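Running a Small Public Event: Notes for Week 4
Filed under: Course notes, Events and Hospitality
Violeta Mansilla

Last week covered picking a venue. These notes cover food, drink and the run sheet, using the Skodside street supper as the case. Read them before the October workshop.

The supper was planned for 400 guests in a car park behind the Brovden building. Tickets included one plate and one drink. Anything more was bought at the bar.

1. Food. Get the caterer's menu in writing, with allergens listed beside each dish. Ask how many plates they can serve in an hour. At Skodside the answer was 90 from one counter, so a second and third counter were added and the serving time was stretched to two hours.

2. Drink. Check the licence conditions before you print the poster. Some venues can't have glass outdoors. Put the water somewhere people can reach it without joining the bar queue.

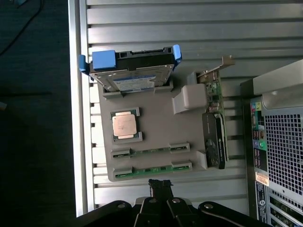 When should the bar close?

Half an hour before the music ends. People finish what they have, the bar staff can pack up while there is still light on, and the crowd leaves in smaller groups.

3. Neighbours. Drop a letter to every address on the block two weeks out. Give the finishing time and a phone number that will be answered on the night. The Skodside letter went to some 900 households.

4. Run sheet. One page, times down the left, a name beside each job. Bump-in for the supper started at 2 pm and the gates opened at 5.30. Leave a gap before gates for the sound check and the safety walk.

For the workshop, bring a draft run sheet for an event of your own. Mark any job that still has no name against it.

2436 views | 9 shares | 0 comments

Related notes
Week 3: Choosing a venue
Week 5: Tickets and door lists
Case study: The Tranura wine walk
Case study: Ansari Hall open night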